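Saltum open shelving and mezzanine furnishings

The Saltum line covers tall open shelving for split-level studios and small offices. Units ship flat and are assembled on site. Cordeiro supplies the matching side table; the Golgate mirror is ordered separately.

## Specification

| Item | Value |
|---|---|
| Finish | White, matte |
| Back panel | None or full, set at order |
| Wall anchors | 2 per unit, included |
| Leveling feet | Adjustable to 12 mm |
| Lead time | 7 working days |

## Installation

Stand the unit upright before fixing the anchors. Level it front to back first, then side to side. Anchors are rated for masonry and stud walls — drywall alone is not acceptable. A screwdriver is enough for the cubby dividers; do not use an impact driver on them.

Units for an upper level should go up the stairs in their cartons. Keep 1000 mm clear in front of any railing.

Orders for the Trurkcombe warehouse placed after February 26, 2022 use the revised anchor kit. Older kits remain compatible.

## Placement

Tall shelving suits a side wall, where it leaves the windows and the railing line open. Leave the upper wall free if a mirror is planned. The white open unit on the right wall has an arched niche in its side, and the arched white-framed mirror hangs higher on the same wall, with molding along its top.

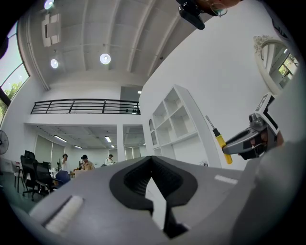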